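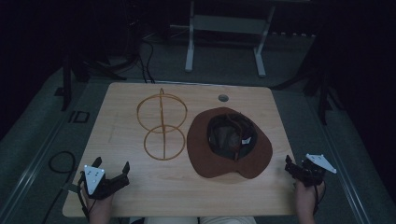
Hat lessons for a learning system in Stendport

The job on the table this month is a hat, and if you think that sounds like a small thing to spend October on, the team at Wurkby would gladly sit you down in their Stendport workroom and let you have a try at it yourself. The task goes by the plain name of "hat on stand" in the company's work plan. A person takes a hand-held gripper in each hand, picks up a brown felt hat, and sets it on a wire frame using nothing but the two pairs of black fingers. Each try is recorded from start to finish and becomes one more example for a system that is meant, in time, to handle soft household goods on its own.

Wurkby has been gathering examples of this kind since spring, starting with the easy stuff (boxes, mugs, a great many wooden blocks) and working its way toward things that bend. Felt was put on the list over the summer, after the people who look after the learning side asked for objects that keep some of their shape but give a little when you squeeze them. A dish towel folds any which way and a mug doesn't fold at all, and a hat sits nicely somewhere between the two, with a brim that droops and a crown that can be dented by a heavy hand.

The goal for this round is 200 good examples, and 61 were in the bag when we stopped by, which the team seemed quite pleased with. They had lost the better part of an afternoon to deciding how each try should begin, and that may be the part of the work that would surprise a visitor most. The hat may start upside down, with its dark green lining and the leather chin strap showing, or it may start right side up. The wire frame may be standing or lying flat, on the left or on the right. The team wants a healthy mix of all of these, so that the system doesn't simply learn one lucky arrangement by heart and get stuck the minute somebody moves something.

Upside down is the hard one, everybody in the room agreed on that. The person has to get hold of the brim, turn the whole hat over without letting it slide away, and keep the chin strap from catching on the fingers while doing it. The strap has been the cause of plenty of grumbling, and there was some talk early on of snipping it off, but it stayed. People's hats at home have straps and ribbons and labels in them, the thinking went, and a system that has only ever met tidy hats is going to have a rough time of it later.

Misses are kept as well, in a folder of their own. If the hat slips and the person manages to catch it and finish the job, the try goes in with the good ones, and those are the examples the learning team likes best of all, as they show what to do when things start to go wrong. If the hat ends up on the carpet, the try is marked as a miss and a new one is begun. Sessions run 2 hours at most, with a proper break in the middle, and people trade places often. Squeezing and releasing all morning is tiring on the thumbs, and tired hands make hurried examples.

The plan after hats is a joint round with Gruber, a small maker of store fixtures that would like to see shelves and displays set up by machine one day. Gruber has offered 3 sorts of stand for the next stage, each with a different top, so that the same hat can be placed in several ways. A second workroom in Unovport is expected to take up the same task over the winter with its own tables and its own people, and the two sets of examples will then be put together and compared.

A first trial of the trained system is penciled in for the new year, once the full set has been checked over. That checking is slow work too, done by watching every try from beginning to end and noting where the hat was taken hold of, when it was turned, and when it was let go. Wurkby is looking for a few more people with steady hands and some patience for the morning sessions in Stendport, which start at 9 a.m. No technical background is needed, and training is given on the first day.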